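Workshop notebook, garment bench
January 2020
Entry by K. Muriithi, read over by C. Lacroix

Work on the Semora order, children's denim. Purpose of this entry is to fix the laying-out and measuring method before the rest of the lot comes through. We have been doing it two different ways and the figures do not agree.

Lot size 80 pairs, all elastic waist. Supplier is Hijazi. Paperwork says one wash, one size run. The wash is plainly not uniform from pair to pair, but that is normal for this finish and I am not treating it as a fault unless the patch runs into a seam.

Laying out

Colette lays back side up, I was laying front side up. We tried both on the same pair. Back side up is better for this style. The yoke and both patch pockets are on show, so seam and pocket can be checked in the same pass as the length. Agreed: back side up from now on, hems to the left, waistband to the right, white table only. The grey table hides the pale thread ends.

Smooth from the waistband towards the hems with the flat of the hand. Do not pull. The cloth has enough give along the leg to add 2 mm if you drag it, which accounts for most of the disagreement between us. Legs to lie one beside the other. They will not lie perfectly square; there is usually a soft diagonal where they meet, coming up from the hem end towards the waist. Leave it. Pressing it out by hand skews the upper leg and then the hems read as uneven when they are not.

Hems

On the pair I used for the method, the lower leg's hem sits slightly further left than the upper one. Lifted and relaid once, then measured each leg separately along the inside seam. Difference within tolerance. Conclusion for the sheet: never judge leg length by comparing hems on the table. Measure each leg by itself and write down both.

Waistband

This was the worst source of error. The elastic gathers the band so much that there is no straight edge to put a rule against. Three methods tried:

Rule across the relaxed band, edge to edge. Readings wander with every relay. Not usable.

Band held out flat by hand, rule across. Better, but depends on who is holding.

Band hung from the bar with the small weight clipped on, then measured. Repeatable. Seven readings on one pair, spread 2 mm. Using this one.

Relaxed width still goes on the sheet as a note, because Semora ask for it, but it is not to be used for pass or fail.

Check the top edge of the band for wear while it is in the hand. The edges tend to look lighter than the body of the cloth. On this wash that is colour only, as far as I can tell with the glass. No broken threads found.

Fading

Each leg of the method pair has a large pale patch on the back. The upper one is an oval at knee height, cloudy at the margin. The one on the lower leg is broader and sits below the pocket, towards the hem. They do not match in shape. I asked Colette whether we should log that and her view is no, the client's sample card does not call for a match and we would be failing most of the lot. Log only if the patch has a hard edge or the cloth feels thin there. Rub test on the patch with a dry white cloth, ten strokes, cloth clean.

Greenish-grey cast in the lighter areas. Compare with card 787 under the bench lamp, not by the window. By the window everything goes green.

Pockets and topstitching

Double rows, orange-tan, pointed lower edge. Check that the two rows stay parallel into the point, as this is where the operator turns and where they tend to close up. Also look at the yoke, same double row, follow it across both legs with a finger. A skipped stitch is easier to feel than to see against the wash.

Thread is listed as Namia. I have no spare cone of that shade. Any repair waits until one arrives, do not substitute the darker one in the drawer.

Embroidery

Basketball player on one leg near the hem, white jersey with a red 10, green shorts, and an orange ball stitched just below him. Points to check: the number is legible, the dark seam lines on the ball are complete, no loops standing up on the white of the trainers. Turn the leg inside out and look at the backing. Trim jump threads on the inside only, and not closer than 2 mm.

Do not iron over the motif from the face. If it has to be pressed, face down on the folded towel.

Open points

Fudutov have the bench rule for checking. Using the steel one until it is back, and readings taken with it are marked S on the sheet.

Colette to ask Semora whether the motif position is measured from the hem fold or from the topstitching. I have been using the fold.

Re-measure the first seven pairs by the hanging method. Old waist figures struck through, not erased.

Review the method in March when the second lot is due.
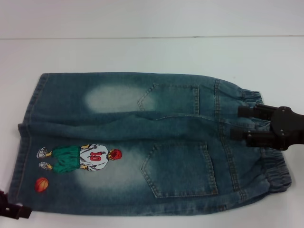 Method pair, back side up, hems left, waistband right.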